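Bindard hand-held gripper
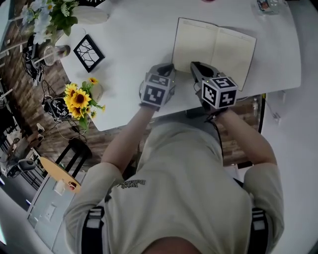

A pair of hand-held grippers with marker cubes, used at an open notebook.

The Bindard is a hand-held gripper made for recording manipulation tasks without a robot arm. It was developed by Dae-han Woo and Myrto Lambrakis at the Plistix workshop and is normally used in pairs, one in each hand. Each unit carries a white cube printed with black square codes, which are used to work out the position and angle of the gripper during a recording.

Comparison trials

The best-known test of the design is the Burnero comparison, which set it against the Bagheri, an older gripper with wider fingers. Testing began in September and the results were released on 12/03/2020. Operators used both models for 14 household tasks, among them turning notebook pages, folding cloth and moving cups. A total of 977 recordings were kept. Another 110 were thrown out, most of them for lost tracking when one cube blocked the view of the other.

The Bindard did better with paper and thin card. The Bagheri was rated higher for heavy or round objects, and operators found it less tiring over long sessions. Lucyna Gajewski, who ran the trials, advised a break after roughly 10 minutes of work with either model.

Later changes

A second version has a shorter finger and a softer trigger spring. Kiyoshi Ebihara rewrote the tracking software so that a recording could continue after a brief loss of one cube. The cable connection was kept.

See also: Bagheri gripper; Fiducial marker; Teleoperation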